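The Trovmont Long Table, Three Months In
Reviewed by Nikola Mladenović

I bought the Trovmont in June to replace an ironing board that had been bowing under the family wash for years. It is long, white and plain, and it cost me $159 before delivery, for which Trovmont wanted another $37. The delivery man left it at the bottom of the stairs, so I suppose the $37 covered his feelings. 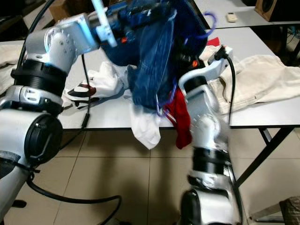

Pristell Home Review, Issue 32

Most folding tables are designed by people who own four shirts. A real load comes out as one lump, with the dark blue thing wound up in somebody's purple strap and a red cloth trailing off the front, and it needs somewhere to be argued with. The Trovmont gives you that and still has room for the pants. White also turns out to be a sensible color for a laundry table. I have stopped losing socks on it, although a white shirt can vanish for a whole evening.

I tried two rivals. The Karagiannis is prettier and has a raised lip, which catches every belt loop you drag across it. The Broltley costs $453 and wobbles.

Complaints: the front edge does nothing to hold anything, so whatever you pile in the middle starts heading for the floor. The feet mark vinyl. The instructions have one drawing, of a screw I did not receive.

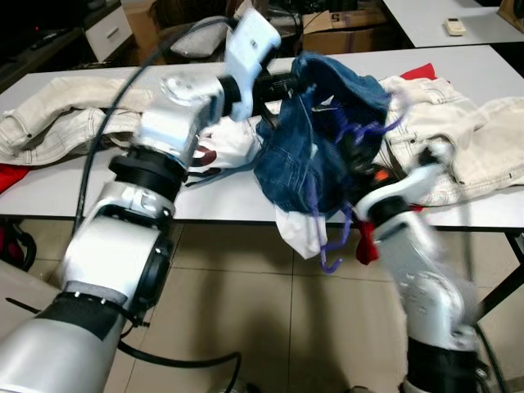
Beige pants to either side, denim and purple cords in the middle.

I'd buy it again, but I'd measure the stairs first. Four stars, and the ironing board is in the garage if anyone wants it.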